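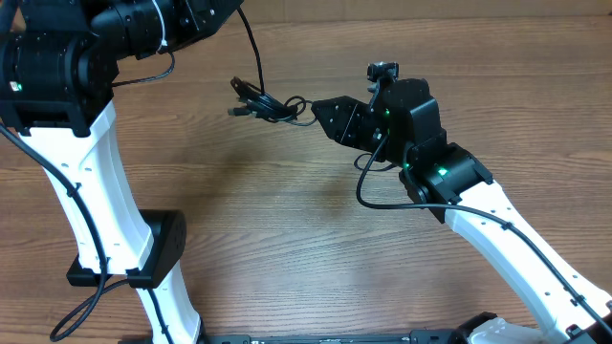 Does the Listing Match the Lot? A Project on Used Car Ads in Protthorpe
Faustino Beltrán
Submitted 8/9/24

Why I picked this

In February I went to buy a used Clonevby hatchback and came home on the bus. The ad said "clean, one owner, priced to sell." The car had been sold before the ad went up, the salesman told me, but had I thought about a pickup? I had not. My project asks how often a used car listing describes a car that a person could go and buy at the price shown.

Method

I collected 18 listings from 2 dealers, Molon Motors on the ring road and Xolalpa Auto downtown. For each one I saved the ad, phoned to ask if the car was there, then visited and wrote down the price on the windshield and the price on the paperwork. These are three different prices more often than you would think, if you count the ad.

I told both dealers it was for a class. Molon's sales manager shook my hand and gave me a pen. Xolalpa asked me to stop leaning on the cars.

Results

The phone was the weak link. Cars that were "right here, I'm looking at it" had a way of being at the other lot, or at the detailer, or with a cousin. Mileage in the ads was mostly right. Photos were mostly of the right car, though one sedan had snow on it in a place where the dealer swore it had never been.

Price was the bigger problem. Molon adds a $400 "preparation fee" that shows up only on the paperwork. I asked what was prepared. The answer was the car. Xolalpa had no such fee, but its ads quoted a cash price and its windshields a financing price, and the word "from" did a lot of work in both.

Problems with the project

Two dealers is a small sample, and I could only visit after class, when the good cars may have been out on test drives – that was Molon's explanation, anyway. I also got the trim level wrong on two listings and had to go back, which did not improve my standing at Xolalpa.

Next time I would ask for the full price in writing before making the trip. I still take the bus.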